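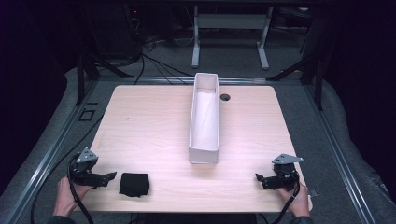 Public Libraries Should Lend More Than Books

The question of what a public library is for has returned to the agenda in Griltside, where the town council will decide this fall whether to continue its household lending program. The program began as a trial at the Sivton Road branch and allows any cardholder to borrow sewing machines, pressure cookers, hand tools and similar goods for up to 15 days. It is our view that the program should be made permanent and extended to the remaining branches.

Critics argue that a library budget ought to be spent on reading. The concern deserves a serious answer. Book funds in Griltside have been flat for 6 years, and branch hours were reduced again in July. Residents who see a drill on the shelf where a new novel might have stood are entitled to ask how the choice was made.

The two kinds of lending do not draw on the same money, however. Household items are paid for from a separate grant and from donations, and the collection now holds 239 items. Staff time is the real cost. Each returned item must be checked, cleaned and tested before it goes out again, and the council has never set aside hours for that work. A permanent program should come with a paid position, even if only part-time.

There is also the matter of fairness. A carpet cleaner used twice a year is a poor purchase for a family in a small apartment, and commercial rental in this area is priced for contractors. The nearest rental counter, at Lehtinen, is seven miles from the center of town and closed on weekends. Borrowing has long been the public answer to goods that are costly to own and seldom needed - the book was simply the first of them.

We would ask the council for two changes. Late fees on household items should follow the same rules as those on books, and the waiting list should be open to view at every branch. The present arrangement, under which a borrower must telephone Sivton Road to learn whether an item is free, discourages the very people the program was meant to reach.

Written comments will be accepted at any branch desk until the council meets.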